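Research > Features > Automation

Search features Enter keyword Go

The fault that cost Niltonach most of its autumn testing program was first logged on a Thursday, shortly after the midday restart, as a single line reading "grip confirmed, no load". The entry was marked minor. By the end of the following week there were 36 more like it, and the organisation had suspended all transfer of its control software to physical equipment.

Niltonach develops handling routines for domestic and aged-care settings, and trains them in simulation before any machine is permitted to move near a person. Its current program, Stundinero, concerns the lifting and placing of ordinary kitchen objects. The software had completed 794 simulated trials to the satisfaction of its assessors. On the bench, the same software released ceramic cups above the floor while reporting that they had been set down.

Rosimeire Tavares, who led the subsequent review, directed her staff to return to the simulator and repeat the cup-handling tasks one at a time, with the automatic scoring switched off and each run judged by eye.
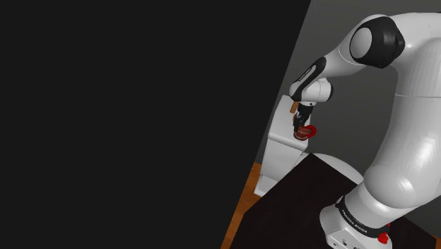
Why did the simulator fail to catch the fault?
The scoring routine relied on the gripper's own report of finger position. When the fingers opened to the expected width, the run was recorded as a successful placement, wherever the cup happened to be at the time.

The review traced the error to a change made in Fluraseo, the module that estimates contact between an object and the surface beneath it. A revised setting allowed the module to treat a cup held close to a surface as one already resting on it. In simulation, the short drop that followed carried no penalty. A virtual mug does not chip, and the trial was closed before its final position had been checked.

Of the trials re-examined, 421 were found to have been scored without any independent check on the object. Not all had gone wrong, but the review declined to count any of them as evidence of safe operation. "A result we can't verify is a result we don't have," Ms Tavares wrote in her report.

The report also criticised the handling of the first log entry. Operators could class a fault as minor without a second signature, and the supplier of the monitoring software, Zuccaro, received no notice until the suspension was in force. Both practices have since been changed. Any disagreement between grip and load readings now stops the arm and leaves the fingers closed until an operator attends.

No one was injured. The bench area had been fenced throughout, and the cups were empty. The review nevertheless recommended that the fault be treated as if a person had been seated within reach, given the settings for which the equipment is intended.

Physical trials resumed in December at reduced speed, with a limit of 20 lifts per session. Approval for work with hot liquids remains withdrawn.

Contact the features desk | Copyright Niltonach | Back to top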